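Workshop Tips for Student Robotics Teams
Kemero Technical School, Ilola Campus
Updated March 25, 2022

The following guidance applies to all students enrolled in the robot manipulation course and to teams preparing for the Tekow Cup in May. Teams are asked to read it before their first bench session.

Preparing the bench

Wipe the work board with a dry cloth before each session. Dust changes how blocks slide, and a run recorded on a dirty board is difficult to compare with later ones. Check that the board lies flat and does not rock when pressed at the corners.

Keep cups, phones and loose tools off the bench while the arm is powered. Long hair and sleeves must be tied back.

Setting speed

New programs are to be run at 25 percent speed until the full path has been watched twice. Teams may then raise the speed in small steps, but 85 percent is the limit in the classroom — the emergency stop should remain within reach of one team member at all times.

Arranging the blocks

Begin with one block in open space. Once the arm reaches it reliably, add others of different shapes and colors. Cylinders and cubes are good first choices; stars and hearts call for more thought about the angle of approach.
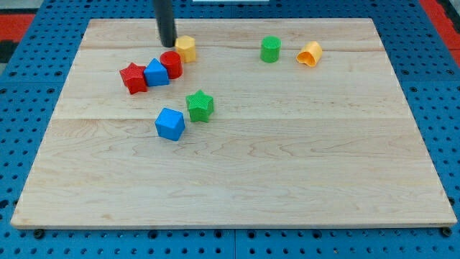 Blocks that touch one another should be practiced separately from blocks that stand alone. A push on one will often move its neighbor, and programs should check positions again after each contact.

Closing the session

Return the arm to its rest position before switching off. Save the log under the team name and store the blocks in their tray. Sessions end 8 minutes before the bell. Worn blocks may be exchanged at the Baláž storeroom.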